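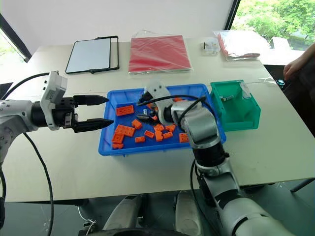 Search this site Go

Updated in January – by the Erholm Desk

The serving tray is a flat object with a raised rim, used for moving things a person could have carried in two trips. Trays of clay and reed are old; arguments over who left one on the stairs are presumably older.

In Erholm, the Prata works once pressed 400 trays a day, in 3 sizes, of which the middle one sold. Its rival in Kustton offered more than 200 patterns, mostly fruit. 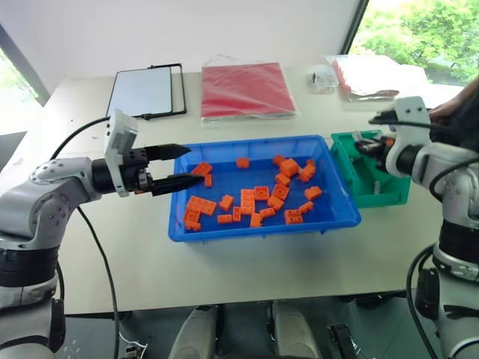

Category: Household goods

Plastic replaced tin in most kitchens – it dents less and is quieter when dropped. The Sernden museum keeps 3,000 trays, stacked, on what the catalog calls "a larger tray."

Comments (3)

tinlid: The middle size was too small for a teapot. Please fix.

marrow_hill: We had the pears one.

tinlid: Still not fixed.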